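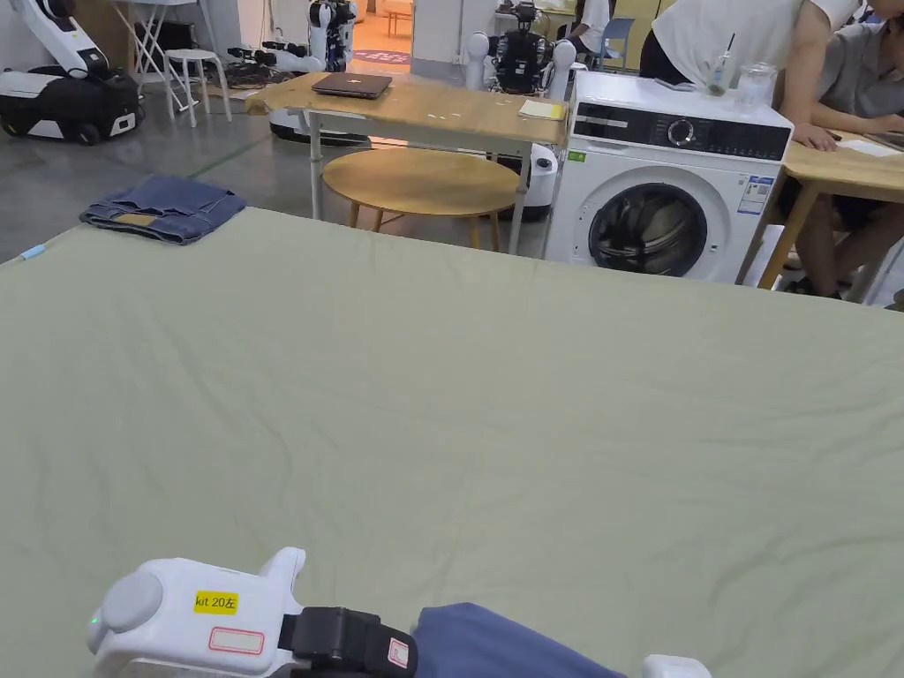

Diapo 4. Poste textile : pinces à main, tissu bleu foncé, jean plié au fond.

Notes orateur, projet étudiant Pallside, 29 juin 2021

Rappeler le sujet : pliage de vêtements par apprentissage à partir de démonstrations. Deux pinces par opérateur, une par main. Ne pas détailler le matériel, renvoyer à l'annexe.

Protocole : 80 démonstrations par vêtement, 60 secondes au maximum chacune. Au-delà, l'essai est rejeté. Total après tri : 930 essais valides. Le premier lot, enregistré en janvier, n'est pas compté (horloges non synchronisées).

Fond vert uni : la segmentation du tissu sombre y est plus stable. Les plis de la nappe génèrent encore de faux contours. Montrer la courbe diapo 5, s'arrêter sur le décrochage à droite.

Deux modèles comparés : Iller (image seule) et Baluyot (image et ouverture de pince). Écart net sur les manches, faible sur les pantalons. Préciser que l'évaluation a été faite sur le seul poste Starkow.

Question probable : pourquoi pas de capteur d'effort ? Réponse : budget, puis délai d'étalonnage.

Passer à la diapo 5. Durée visée : 2 minutes.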